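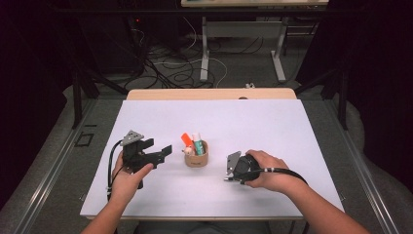

Home | Notebook | Stock | Print this page | E-mail this page

Friday, 4:10 pm. Desk tidying, the small stuff.

Angus has decided that the cure for clutter is a cup. Small tan one, cardboard or something close to it, little dark label on the front. Into it go the things that otherwise wander: the orange thing, the white and green tube with the white cap, and the pink figure with the face, which leans over the rim and looks about as convinced as I am.

My doubts, written down so I can be smug or sorry later:

- It's a small cup. Three things and it already looks full. Angus says it will take 10. I'd like to see that.
- It's light. The orange thing leans, and I don't trust anything tall in a paper pot on a bare white top.
- The Donnelly trays were going to fix this too. They lasted 2 weeks and then held receipts.

Brodie Grimshaw wants to buy the Kumau desk caddy instead and sent me the Custow page for it. I read it. It says "frees your workday," with nothing on how deep the slots are. No order from me until somebody measures the tube.

Meanwhile the floor is the real mess. Black and white cables all over the gray carpet past the table, and no cup is going to help with those. I gave it 30 minutes in January and it grew back. Angus thinks floor and desk are separate jobs. I think we keep doing the easy one.

Leaving the cup where it is for now, middle of the white top. Check again Monday before Prendergast gets in and straightens it.

This site uses cookies. Accept | Settings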